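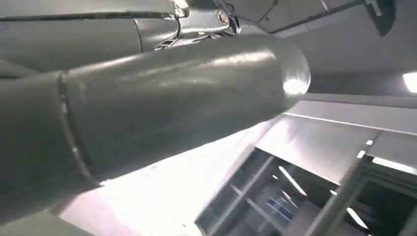
Savance, main building, Thaweesak Road.

# About Savance

Savance tests, adjusts and certifies weighing scales used in retail, food production and parcel handling. The company works from two sites. The main building on Thaweesak Road handles bench scales, counter scales and reference weights. The Pridura depot handles floor scales and pallet scales, and the field vans are dispatched from there.

## Scope of work

We accept mechanical and electronic scales from any maker, up to the capacity limits listed on the Services page. Each scale is tested as received, before any cleaning or adjustment, and the as-received readings are printed on the certificate next to the final readings. Customers with a quality system usually need both sets. A scale that passes as received is not adjusted unless the order asks for it.

Testing covers repeatability, corner load, linearity and return to zero. Counter scales with a price display are also checked for rounding at each step of the display. Field work follows the same procedure, with air temperature logged at the start and end of the visit.

## Rollico test weights

Rollico is our own line of test weights for in-house checks between certifications. The line has 63 catalog items, from single gram weights to stackable cast blocks. Weights are sold individually or in cased sets and ship with a certificate. They should be handled with the gloves or fork supplied, and stored in the case.

Rollico weights are returned to Thaweesak Road for recalibration. The standard interval is 12 months for daily use. 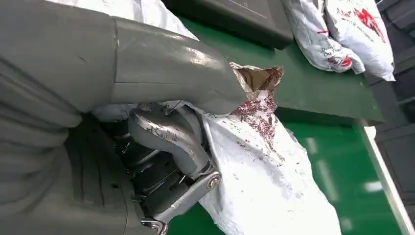
A bakery customer wrote to ask why the corner load test takes longer than the rest of the visit, and whether it could be skipped on a scale that only ever holds one tray in the middle. It can't be skipped on a trade certificate. On a scale used only for internal portioning, the customer may order the reduced test, and the certificate will state that corner load was not measured.

## Turnaround and records

Bench scales are returned in 3 working days from receipt. Floor scales are tested on site by appointment. Field routes currently cover 83 ZIP codes; the list is on the Contact page and is revised each April.

Certificates are issued as PDF files under the scale's serial number. Lost copies are reissued at no charge. Goods-in at Thaweesak Road closes at 4:30 p.m., and at 1 p.m. on Tuesday for the reference weight checks.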